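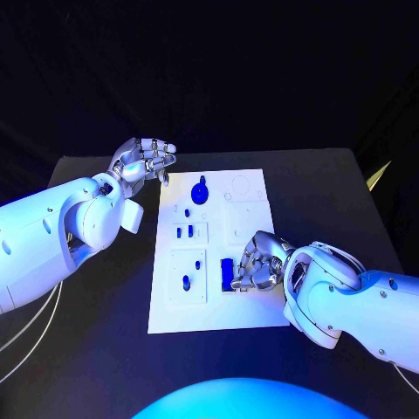

Wordless comics are having a wonderful spring, and if you have never read one, I'm a little jealous of you. An entire story with no balloons, no captions, not even a "meanwhile"! Everything has to come through bodies and weather and the way a door is left open, and above all it has to come through hands. A hand is a terrific thing to read. Even the silver-and-white robot one held over the corner of that white board, palm turned down toward it and fingers curled partly closed, looks as if it has something on its mind, and there's no face in sight to help it along. Good wordless cartoonists know this and lean on it for page after page.

The Quiet Page
Comics without words are finding readers of every age
May | By the Features Desk
Search articles, reviews, back issues Go

The book that got me hooked again is Grumilier, a 98-page story about a piano tuner crossing a flooded valley with his tools on his back. It came out in a first printing of 500 copies from Drollier, a small press that until last year mostly put out poetry pamphlets. I read it standing up in the store, bought it, and then read it again on the bus home and missed my stop. The tuner never speaks and neither does anyone he meets, but by the end I could have told you what his voice sounded like. (Dry, a bit high, slow to get going.)

What surprised me most was the pace. You'd think a comic without words would go by in a flash, and the first time through it nearly does. Then you start noticing things. There's a spread near the middle where the tuner sits in a stranger's kitchen and a cup moves from one side of the table to the other over nine small panels, and I must have spent ten minutes there working out who was being generous to whom. Words would have settled it right away. Without them I had to do some of the work, and I loved doing it.

The form goes back a long way, to woodcut novels sold to adults in the years between the wars, and to newspaper strips where a silent Sunday page was a treat now and then. For a long stretch after that it was treated as something for children who couldn't read yet. You still see traces of this in bookstores, where Grumilier was shelved between a counting book and a sticker album. Nothing against sticker albums, but there's a funeral in chapter two.

Kids do take to these books, though, and fast. My niece is six, and she "reads" Uller, a monthly silent serial about a lighthouse and the goose that runs it, out loud to anyone who'll sit still. Her version changes every night. Last week the goose was a doctor. The serial's makers leave the ending of each chapter wide open, and I can only guess they had readers like her in mind.

Then there's Rattanakul, the strangest of the bunch and maybe my favorite to look at — a night market drawn entirely from above, with one customer you have to find again every time you turn the page. There's a plot, I promise. I found it on the third try, after I gave up following the customer and watched the steam from the noodle stall instead.

If you want a place to begin, start with Uller and work up. Give the first one a fast read and a slow one, with the radio off. And pass it to a friend before you talk about it, so you can compare stories. Mine and my neighbor's had two completely different endings, and we're still arguing over the one with the ferry.

Filed under: Comics & Graphic Novels, Books, Reading Together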